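**Book slips when I put it in the holder, should I keep these demos?**

Hello all. I am teaching a task by hand, with one gripper in each hand. The task is to take the picture book and stand it in the white folding holder. We need 300 good demonstrations before August and I work alone on it.

My problem is the book in its plastic cover. When I hold it low, it leans to one side, and I must correct with the other gripper. Are such recordings useful, or do I delete them? 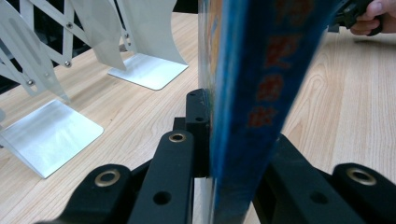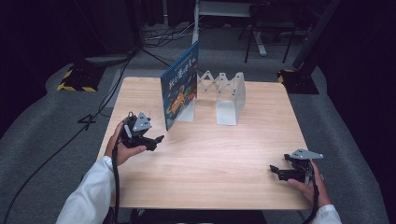 I also tried to hold higher, but then my wrist turns in a way that our arm cannot follow. The table height I can change, the holder not.

Tuva Granström

**Eimear Ó Riain**

Keep the ones where you correct and the book ends up standing. The policy must see how to come back from a lean. Delete only those where you dropped the book or stopped to think for a long time. Please mark the corrected ones in the file name, so you can train with and without them.

For the wrist, lower the table a little and stand closer. Then your elbows stay down and the turn becomes smaller.

**Jikura**

300 is too few in my opinion. We had 1117 for a similar task and it still missed the slot sometimes. Maybe take off the plastic?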